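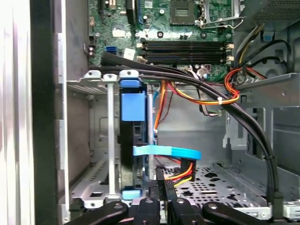
Pramcombe Hardware Reuse – Parts & Benches Team

Muleo base unit, open case, stripped for rebuild
Stock ref: 717
Price: 50 to members, collection from the Velerport store

Desktop base unit, sold without processor. Socket is empty, retention lever still on the board. Four memory slots. Green board, mostly standard connectors, one blue expansion slot. Good one for a first build or for anyone who wants a case and supply to work from.

What you get
Case with side panel
Motherboard, no CPU
Power supply, grey metal housing, all leads attached
One hard drive in its blue and black carrier
Light blue flat SATA cable, drive power lead
Box of screws (mixed, ask at the desk if you're short)

What you dont get
Processor, cooler, keyboard, mouse, screen, mains lead. Mains leads are in the tub by the door, help yourself to one.

Drive
Sits upright between two silver rails. Blue tab at the top of the carrier, lighter blue one at the bottom. Take the data and power cables off before you pull at it – please. Had two come back with bent connectors last month. Drives are wiped before they go on the shelf, no operating system on any of them.

Cables
There's a thick black bundle running right across the middle and down the side. Leave it where it is until the memory is in, then tuck. The coloured power wires are held with a white cable tie, snip it if you need the length but use side cutters and go carefully, not a craft knife. Spare ties 37 pence a bag.

Memory
Check the type printed on the board before you buy. White latches at both ends of each slot, open both, press down evenly till they click. We can match sticks from the drawer if you bring the ref number with you.

Airflow
Perforated metal in the floor of the case, slots in the ledge under the drive. Brush the dust out, don't block them with foam.

Bench hire
Pyo bench is free to members on Saturday, bring your own wrist strap or borrow ours. Static mats stay on the bench.

Collection
Weight is more than it looks, bring a bag with proper handles or a trolly. No postage on base units. Held for a week once reserved, then back on the shelf.

Returns
Swap for same value if the supply is dead. Keep the ref sticker on.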